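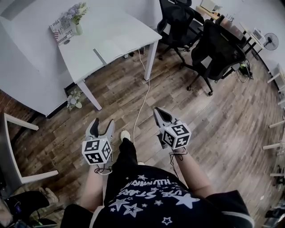
Gripper pose jumps when my hands get close together

Posted by Ximeng Liang

I'm recording two-handed demonstrations with a pair of hand-held grippers, each with a marker cube on the body, and a camera on my head. The task is picking up a folded cloth by two corners and laying it in a tray. With one gripper the tracking is fine. With two, the right one sometimes jumps by a hand's width for a few frames and then comes back. Out of 54 demonstrations I had to throw away 30. It mostly happens when I turn my wrists inward. Is this a calibration problem or am I moving wrong? We train in Teden, if that matters.

tedenuser_pk

Check the marker IDs first. If both cubes were printed from the same sheet, the tracker will swap left and right as soon as they get near each other. Every face on both cubes needs its own ID. We had this in Paltville and lost a Saturday to it.

If the IDs are fine, look at how many faces the camera sees during the bad frames. With a single face, the pose can flip between two solutions. Tilt the grippers so at least two faces stay toward your head, and slow down at the point where your wrists turn. Look at your hands the whole time – if you glance at the tray early, the cubes slide to the side of the view where the lens correction is worst.

Also keep the cords behind your wrists. A loop of cord across one corner of a marker is enough to lose it.

Don't throw the 30 away yet. If the jump is only 4 frames or so, you can interpolate over it. I would drop anything longer.

Cetau_Mo

Shorter exposure fixed it for me. Mine was blur.

Peng

Same problem here but with one gripper. I ended up recording 400 and keeping whatever passed the filter, which was slow but the policy came out fine. Did you measure the cube size after printing? Mine had come out smaller than what was in the config file.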